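Small Parts Storage – Compartment Boxes

Ernside workshop pages / Gallery / Storage

This gallery covers the flat compartment boxes used for loose hardware on the Ernside benches. They replaced the screw-top jars in August. The jars held more, but they had to be tipped out to find anything, and the labels came off with solvent. A flat box shows its contents at a glance and stacks in a standard drawer.

Stock number for the drawer set is 3107. Each drawer takes 6 boxes laid flat. Quote the drawer number when asking for a refill, as the boxes themselves are not numbered.

1. Opening and filling

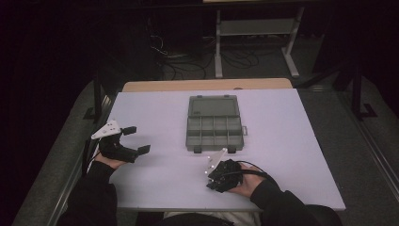
Boxes are opened on the bench with the lid laid all the way back. A lid left half up tends to fall shut and carry small washers with it. Fill from the far row first, then the near row, so that the hand does not pass over bins that are already full. Keep one size per bin. Mixed bins get emptied and sorted again, and that takes longer than the filling did.

Do not heap parts above the dividers. Anything standing over the rim can slide under the lid and end up in the next bin.

2. Layout of the compartments

The divider grid is eight cells, two rows of four. Seven are assigned in the standard hardware layout and the last is kept for odd parts waiting to be sorted. The tinted plastic is see-through, so a low cell can be spotted from the side. Two black clasps on the front edge hold the lid down – press both before lifting the box.
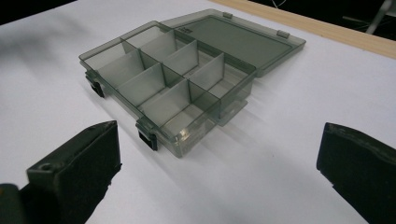

3. Labels and cleaning

Labels go on the lid only, on the outside, written in paint marker. The Prellent paper labels tried earlier left glue on the plastic and are no longer ordered. Wash boxes in warm water with a little dish soap and let them dry open. Alcohol wipes may cloud the surface.

4. Limits

Maximum load is 300 grams per box. Heavier items – anchors, large hex bolts, pipe fittings – stay in the metal bins under the Wattanapong shelving. Return cracked lids to the stores counter with the base, as lids are not stocked separately.

Previous gallery: Drawer Liners
Next gallery: Cable Ties and Clips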